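Okatside Brings the Stekisora Pattern Collection Back for a Second Season

Self-adhesive coverings, printed wall panels and a new sample box, all from our small shop

I've been running Okatside long enough to know that most people meet us by accident. They're redoing a rental kitchen, or lining a closet, or trying to make a secondhand desk look like somebody loved it, and they end up on our site at midnight ordering samples. I was that customer once, which is why I started the company, and it's why I'm writing this announcement myself and skipping the official-sounding version (I tried one and it put me to sleep).

So here's the news. Stekisora, our line of peel-and-stick surface coverings, is coming back with 182 patterns. Last season we sold through most of the florals before I'd even finished taking pictures of them, and my inbox has been full of people asking when they could get more. They're on their way! The marbles are staying too, including the warm ones with a little color in the veins, and so are the geometric prints that everybody told me would never sell.

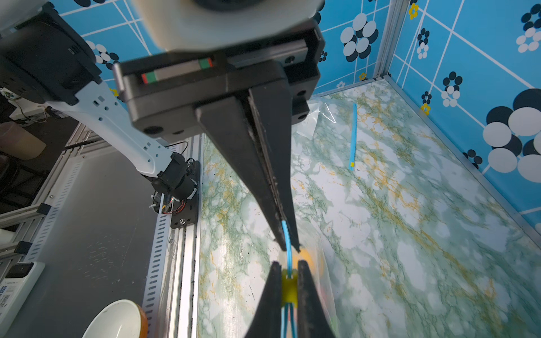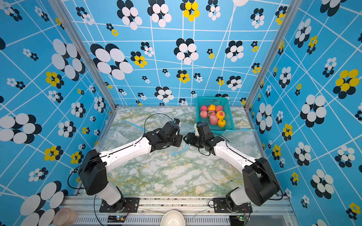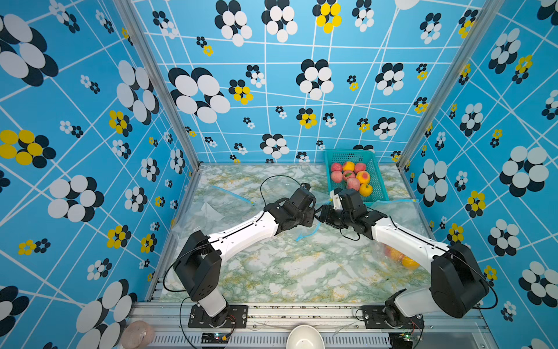
Marble pattern on the tabletop, with green and yellow veining.

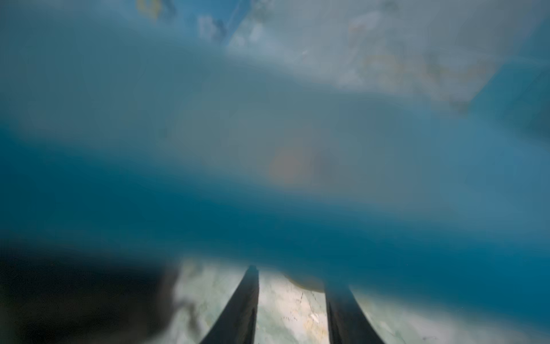 FLANATIS, Friday, June 20, 2025

Okatside today opened orders for the second season of Stekisora, with shipping on everything in stock. Rolls come in two widths this time. The narrow one is for shelves, drawer fronts and stair risers, and the wide one is for tables, counters and walls. I fought for the wide roll for ages – seams drive me up the wall, and I know I'm not the only one.

The biggest change is the sample box. You used to have to order swatches one at a time, and they were so tiny you couldn't tell a daisy from a dot. The new box holds five big sheets of your choice, large enough to tape up and live with over a weekend. Please do live with them. Look at them in the morning, look at them with the lamp on, and put them next to the couch you're keeping. A big floral can feel very busy in a small space and perfectly calm on one wall, and I've changed my own mind on that more times than I'd like to say.

We also rewrote the instructions. The old sheet was a wall of text and plenty of you wrote to tell me so. The new one starts with cleaning the surface, then measuring, then cutting with a little extra on every side. Work from one end, peel back a short strip of backing at a time, and smooth as you go with a dry cloth. Bubbles near an edge can be lifted and laid again. Leave fresh paint alone for a few weeks before you put anything over it.

Kos, the printing shop that has worked with us from the first roll, is handling production again. They ran 300 test sheets for us in January, and I spent a very happy week spreading them all over the office floor and arguing with myself about yellows. We kept the brighter one.

If you live nearby, the Flanatis showroom will have every pattern hanging on racks, with scissors and scrap paper out on the long table so you can play. You don't need an appointment. Bring a photo of your room and your measurements if you have them, and a drawer front if it comes off easily.

Shops that would like to carry the line can ask for the trade sheet, which lists case sizes and display racks. We now supply 203 stores, mostly independents, and I read every message that comes in from them – sometimes slowly, but I do read them.

For samples, pattern files or questions from the press, write to the Okatside office in Flanatis and mark it Stekisora. Sample boxes can be ordered on our website now.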